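道具箱だより 4月号

新着レポート:多指ハンドキット「Felo」を三週間使ってみました

待ちに待ったFeloが届きました!Cokalik社の多指ハンドキットで、既存のアームの手首に取り付け、付属の制御ソフト「Zesomdale」から動かすという製品です。先月号の予告欄に一行だけ書いたところ、読者のみなさんから思いのほか多くの質問をいただいたので、今回は紙面を広めにとって書かせてもらいます。

先に立場をはっきりさせておくと、評価機は貸出品で、この号が出るころには返却しています。原稿料も広告費ももらっていません。そのうえで言うのですが、触っていてこんなに楽しかったキットは久しぶりです。以下、興奮ぎみの文章になるのはご容赦ください。

■ 開梱から最初の一握りまで

箱の中身はハンド本体、手首用アダプタ、ケーブル一式、工具、紙の手引き。手引きは英語とアイスランド語の併記で、日本語版は準備中とのことです。アイスランド語が入っているのは、設計を担当したBent Baldursdóttirさんの希望だそうで、用語集のページなど眺めているだけで面白い(読めませんが)。

アダプタの取り付けは、ねじを締める順番さえ守れば難しくありません。順番を間違えると最後の一本が斜めに入ります。一度やりました。手引きの図では番号が小さく印刷されているので、作業前にペンで大きく書き直しておくことをおすすめします。

そのあとの校正は、画面の案内に沿って指を一本ずつ曲げ伸ばししていく方式です。所要時間は26分でした。二回目からは前回の値を読み込めるため、ぐっと短くなります。校正中は指の可動範囲に手を入れないこと。動きはゆっくりですが、途中で向きが変わります。

■ 台所まわりの仕事をやらせる

評価のテーマは「流しのまわり」に決めました。積み木やスポンジの立方体をつかむデモはどのメーカーも上手に見せてくれます。知りたいのは、コップを持って傾けるとか、水切りの上に転がったボトルに手を伸ばすとか、そういう普段の動作のほうです。

使ったのは白い天板のキッチンアイランド。ステンレスの流しに、巻いて畳めるタイプの金属の水切りを渡してあります。この水切りがなかなかの難物で、平行な棒の上に物を置くと、棒と棒の間に縁が引っかかったり、横にしたボトルが転がったりします。棚の上の整った位置から取り上げる課題とは、難しさの種類がまるで違うのです。

コップのほうは、口に向かって形が変わる先細りのもの。まっすぐな円筒と違って、上下どちらをつかむかで指の開きが変わりますし、力を入れる向きが悪いと滑って逃げます。Feloの場合、親指を手前の面に当て、残りの指を向こう側へ回り込ませる持ち方が基本になります。Zesomdaleの把持一覧では「包み持ち」という名前で登録されていて、最初に試すならこれが一番です。 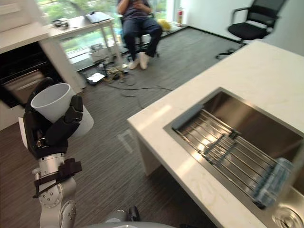 ■ 気に入ったところ

まず、傾けたときの落ち着きです。コップを持って口を斜め上に向ける動作は、見た目より手首と指の両方に気をつかいます。Feloは傾きに合わせて各指の力の配分を少しずつ変えてくれるので、こちらは手首の角度だけを考えていればいい。この機能を切ることもできて、切って比べると違いがよくわかります。購入を考えている方は、ぜひ試用の機会に入と切の両方を体験してみてください。ちょっと感動しますよ!

次に、記録の取りやすさ。期間中に残した試行は249回、そのうち課題を最後まで終えられたのは227回でした。この数字は私たちの環境と私たちの腕前でのもので、ほかの製品と並べて比べるためのものではありません。うれしかったのは集計の手間のほうで、Zesomdaleが試行ごとに指の角度と力の波形をまとめてくれるため、失敗した回だけを抜き出してその場で見返せます。夕方に失敗を眺めて、翌朝に設定を直す。この往復がとにかく速い。

失敗のほとんどはボトル関係でした。やわらかい透明のボトルは、強く持つとへこみ、へこむと指の当たる場所がずれます。初期設定の力のままだと強すぎたので、やわらかい物用の設定を自分で作りました。設定ファイルは希望者にお分けします。

三つ目は部品の考え方です。指先のカバーは工具なしで交換できます。消耗品はすべて単品で注文できて、問い合わせ窓口の返事も早い。土曜出荷などの派手なサービスはないものの、質問には技術の人が直接答えてくれている感じがします。

■ 気になったところ

ほめてばかりでは評価にならないので、引っかかった点も並べておきます。

ケーブルの取り回し。付属のケーブルは長さに余裕がありすぎて、腕のまわりでたるみます。関節を大きく曲げたときにどこかへ引っかからないか、稼働前に必ず端から端まで動かして確かめてください。短いケーブルが別売で欲しいところです。

音。静かな部屋では、指を閉じる瞬間の高い音が耳につきます。会話の邪魔になるほどではありませんが、講習会で隣に立って説明する人は少し声を張ることになりそうです。

用語。Zesomdaleの日本語表示は訳が揺れていて、同じボタンが画面によって「解放」だったり「開く」だったりします。緊急時に使う操作でもあるので、ここは早めに統一してほしい。メーカーには伝えました。次の更新で直すという返事をもらっています。

最後に、水まわりで使う方へ。今回の評価機は防水仕様ではなく、水を張った流しでの試験はしていません。手袋型の防水カバーが開発中と聞いていますが、発売時期は未定です。

■ 講習と貸出の案内

国内の窓口はÞorgeirsson(読みは「ソルゲイルソン」が近いそうです)の機器販売部門で、購入前の試用貸出も受け付けています。貸出には半日の講習が付き、取り付け、校正、把持の設定までをひととおり体験できます。すでに申し込みは100件近く入っているそうなので、夏前に使いたい方は早めに連絡したほうがよさそうです。

講習では手持ちの物を持ち込んで試せます。これが本当にいい機会で、カタログの把持例に載っていない形こそ持っていくべきです。取っ手が片側だけのもの、底が丸いもの、持つと形が変わるもの。現場で困っている物を一つ鞄に入れていってください。

アームとの対応表は窓口で配布しています。古い型をお使いの方は、手首側のねじ穴の配置を測ってから問い合わせると話が早いです。

■ 読者からの質問に答えて

「左手用はありますか」
あります。左右で校正値は共有できないので、両手で使う場合はそれぞれ校正が必要です。

「プログラムが書けなくても使えますか」
把持の登録と再生までなら画面操作だけで足ります。物の位置に応じて動きを変えたいときは、多少のコードを書くことになります。見本のコードが親切なので、入門にはちょうどいいと思います。

「薄い物はつかめますか」
皿の縁はつかめました。机に置いた紙は苦手です。指先のカバーを細いものに替えると少しよくなりますが、期待しすぎないほうがいいでしょう。

次号では、細い指先カバーを使った箸とスプーンの持ち分けを取り上げます。試してほしい食器がある方は、道具箱だより編集部まで寸法と素材を書いてお送りください。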